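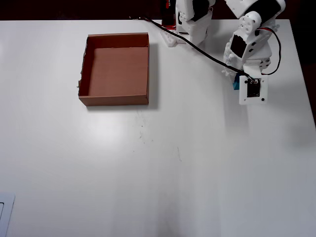
Minutes of the packing room staff meeting, Drotcombe site, 29 November 2025

Category: Work & Workplace | 3 min read | 16 comments

Siham Zein opened the meeting with a warm welcome to everybody, and thanked the early shift for staying on when they would no doubt have liked to be at home with their feet up. She said the main business was the small-parts bench and what the arms will mean for those who pack there by hand, and that she wanted a proper talk about it however long it took. The bench is as it will be for the trial – an open cardboard box on the white table, the arm across from it on the right, and that long black cable running over the top, which Dilwyn Watkins said he would like to see clipped down before anyone has to work beside it with a cloth or a tray. This was agreed. Dilwyn also asked that the table be wiped at the end of each shift, as there were specks on it, and Siham said she would put it on the cleaning sheet.

Minutes of the last meeting were read and agreed, with one correction: the spare stools are coming from Itilstead and were never at Gündoğdu.

The trial. Siham explained that the arms will take on the Altier order first, the small pieces only, and that mixed boxes stay with people for the whole of the trial and very likely long after it. The aim is 800 pieces a shift by March. There was a good deal of discussion about this figure. Several people felt it was a lot to ask while everyone was still learning, and Dilwyn said, kindly but firmly, that a target for a machine has a way of becoming a target for whoever is standing next to it. Siham took the point and promised that the figure will not be used in anybody's review, and asked for that to be written down, so it has been.

Jobs and hours. Siham confirmed that no hours will be cut during the trial. Of the 9 people now on the small-parts rota, three will train to mind the arms, which means setting up, clearing jams and stopping them when something looks wrong. The rest move to mixed boxes and returns. Dilwyn asked whether minding would be paid at the higher rate. Siham did not have an answer and would not pretend to have one – she will bring it in writing to the next meeting.

A longer chat followed about company. The small-parts bench has always been where new starters learn the ropes and hear all the news, and there was real feeling that one person alone with the arms would have a very quiet day of it. It was agreed to put minders on in pairs for now, and to keep the radio.

Any other business. The kettle is to be replaced. Thanks were given for the cakes.

Actions: Dilwyn to clip the cable. Siham to report on pay and update the cleaning sheet. Names for training to Siham by Friday, please.

Shares: 3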